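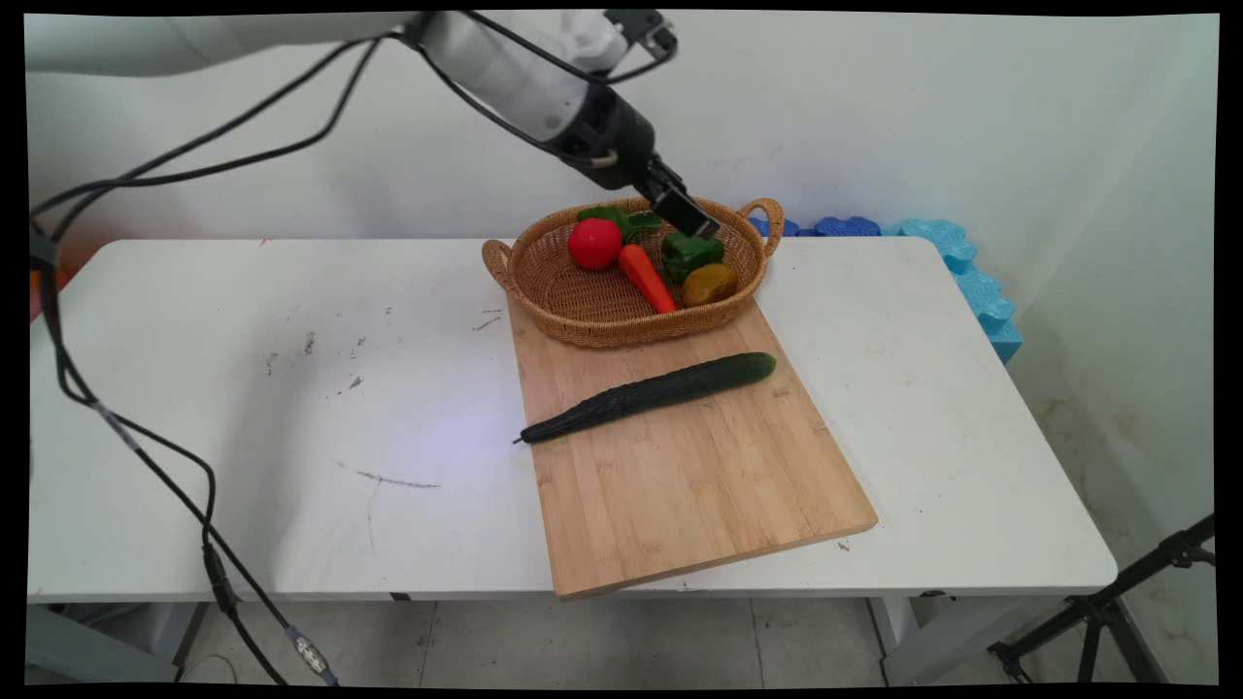
Home | Stories | Archive | Submit | Contact

The Clonditz Report

The fault was logged as a grip loss. Nabila Tjoa read the entry twice, closed it, and opened the motor current trace instead.

A grip loss has a shape. The fingers close, the current climbs, it holds at a plateau while the object is between the pads, and then it falls off when the object slips. The trace from cycle 588 had the climb and the plateau. It did not have the fall. The gripper had closed on something and had gone on holding it for 7 seconds after the controller announced that its hand was empty.

During those seconds the controller had done what it was written to do with an empty hand. It had raised the speed limit to the unloaded value and sent the arm back to its start position by the shortest path. The shortest path went through the space where Yusri Kwok was leaning in to straighten the cutting board.

He had a bruise on the forearm and a torn cuff. The protective stop had tripped on contact, inside the limit. By the standard Plernlow used, it was a minor event.

"It was carrying the potato," Yusri said. "Put that in."

"The object is in the form already."

"The form says unspecified produce."

She changed it to potato.

The task was called Stotance, after nothing anyone could remember. The arm took toy vegetables off a board and put them in a basket, and later took them out of the basket and put them on the board. One thousand cycles made a block. Plernlow sold the arm to kitchens, or planned to, and the customer, a firm named Dong, wanted three clean blocks before it would put a unit near a cook. Block two had been going well. Nabila had told Dong so in writing the afternoon before.

She took the cell out of service, hung the lockout tag on the disconnect, and started at the fingertips.

The pads were within wear limits. The finger position sensor agreed with a caliper at both ends of travel and in the middle. She pulled the wrist cover and checked the connector seating. She flexed the cable bundle by hand while Yusri watched the signal on the laptop.

"Clean," he said.

"Now?"

"Clean."

She moved farther down the bundle, to where it looped below the edge of the table. She bent it toward the wall and then away.

"Clean. No. Go back."

She went back.

"There. It drops to zero and comes up again. It drops for longer if you hold it."

She held it. The laptop reported an empty hand for as long as she kept the bend in. She let go and the reading returned. She did it four more times, and Yusri wrote down each one, although the laptop was recording.

One conductor was broken inside good insulation. The break closed up when the cable hung straight and opened when the wrist rotated past a certain angle. The drawing allowed the wrist 360 degrees. In block one it had never used more than half of that. After block one the software group had let the planner choose its own approach angles, to save time per cycle, and the planner had found that turning the wrist the long way kept the fingers clear of the basket handle. It had been right about the handle.

"So it's the cable," Yusri said.

"The cable is why the signal went to zero."

"That's what I said."

She turned the laptop around. The gripper had two ways of knowing what it held. One was finger position, which had gone to zero. The other was motor current, which had not moved at all. The controller compared them every cycle, and when they disagreed it was supposed to stop and wait for a person. She scrolled to the comparison. The stop had been changed to a warning, and the warning wrote one line to a file.

Yusri leaned in. "Who did that?"

The change record had initials in it. They were N.T. The reason given was nuisance trips, and the date was in October, ten months back.

She remembered it, once she saw it. A batch of soft tomatoes had confused the current reading and the cell had stopped every few minutes through a demonstration. She had changed one word in a settings file to get through the morning. The tomatoes had been replaced with firmer ones. The word had stayed.

"How many warnings are in the file?" Yusri asked.

She opened it. The first page was full. She scrolled for a while and neither of them spoke.

"You could call it a cable fault," he said. "It is one. I wouldn't argue."

"You were the one who got hit."

"I'm telling you I wouldn't argue."

Nabila opened the report template. Under Direct Cause she entered the broken conductor, with its distance from the wrist connector. Under Contributing Cause she entered the change in approach angles. Under Root Cause she entered the disabled stop, the month, and her own name spelled out in full, because the template did not accept initials. She attached the warning file without trimming it. In the field for operator conduct she wrote that the operator had entered the cell during a live cycle, which was permitted by a procedure she had also signed.

Yusri read it over her shoulder. He asked her to correct the spelling of his name in two places, and she did.

The form went to Clonditz, the outside assessor, at the end of the shift, dated 2025-08-09. Dong received a copy. Block two was void and would start again from cycle one, with a new cable and the stop restored.

She put the setting back herself and had Yusri read it aloud from the screen. Then she unplugged the finger sensor on purpose, stood behind the line, and told him to run it.

The arm reached the basket, closed its fingers, and stopped. The message on the laptop asked for a person.

"Again," she said.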